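Adum Follow-Me Teaching Kit: four weeks of walking a robot up and down a path

Reviewed by Jade Mellor

Score: 61 out of 100

The Adum teaching kit arrives in a box large enough to suggest that the robot is included. The robot is sold separately. What you get is a handheld controller, a receiver that bolts to the top of whatever wheeled base you already own, a fixed camera, a neck strap and a booklet whose first eleven pages are about the neck strap.

The idea is simple. You drive your robot by remote control along a route, the kit records what the camera saw and what your thumbs did, and after enough drives it has a go at copying you. No code, says the lid. I can confirm there was no code. There was a great deal of walking.

I fitted it to a secondhand delivery base we've had at Collthorpe for a couple of years, four wheels and a flat top, good for carrying parcels between the two ends of the site. Fitting took an evening. The receiver wants four bolts and comes with three sizes of bolt, none of them long enough for a base with a lid. Pairing was quick and has stayed put ever since, so full marks to whoever did that part.

The controller

Two thumbsticks, a trigger for speed, and a big button on top marked KEEP. You drive a stretch, and if you liked it you press KEEP. If you didn't, you hold the button down for three seconds and the drive is thrown away. I'm sure you can see the trouble. I lost a very good run in the first week through pressing KEEP with too much feeling.

The sticks are lovely, though. There's a proper weight to them, and you can hold a gentle curve without the robot twitching about like a shopping trolley. This matters more than it sounds. The kit copies everything you do, including the bits you'd rather it hadn't noticed. My colleague Ruben Nijs drives with small corrections to the left, always the left, and after a batch of his drives the robot had picked up the same habit. He maintains that it was the wheels.
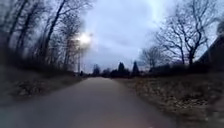

Teaching it to keep to a path is what the kit is sold for, and it's where most of my month went. The booklet asks for drives at different times of day, and it's right to be fussy. On an overcast afternoon, mine held the tarmac well after only a handful of lessons. Towards dusk it became a different animal. With the trees bare, the grass gone brown and one bright street lamp on the left throwing a great white glow through the branches, there's a lot for a small camera to have opinions about, and no painted line on the tarmac to settle the argument. My early attempts drifted lampwards like a moth with a parcel to deliver. More dusk drives sorted most of it out. I'd do those first if I were starting again, and save the easy light for when my feet hurt.

Takeovers are the other half of the job. When the robot is driving itself you can nudge either stick and it hands over at once, records your rescue and treats it as a lesson. This is the best thing in the box. Ten minutes of letting it go slightly wrong and steering it back did more good than an hour of my own immaculate driving. The handing back is less graceful – you let go, there's a pause, and then it sets off with a lurch.

The software

It's called Clitard, and I've had to say that out loud in meetings. It shows your kept drives as a long strip of thumbnails, all of which look like the same path, and asks you to label them. You can't sort by time of day, which seems an odd thing to leave out after making such a point of it. Storage stops at 1000 drives, after which it deletes the oldest without asking.

Training runs overnight on an ordinary desktop and gives you a number at the end. Mine said 4000. I've read the booklet twice and still don't know whether that was good.

Battery life in the controller is fine. The neck strap is excellent, as it should be with eleven pages behind it.

Worth it?

If you have one or two fixed routes and somebody who likes fresh air, yes, cautiously. If your routes change every week you'll spend your life outdoors with a controller round your neck. I've knocked off points for the bolts, the KEEP button and the vanishing drives. Ruben would like it recorded that he'd have given it more.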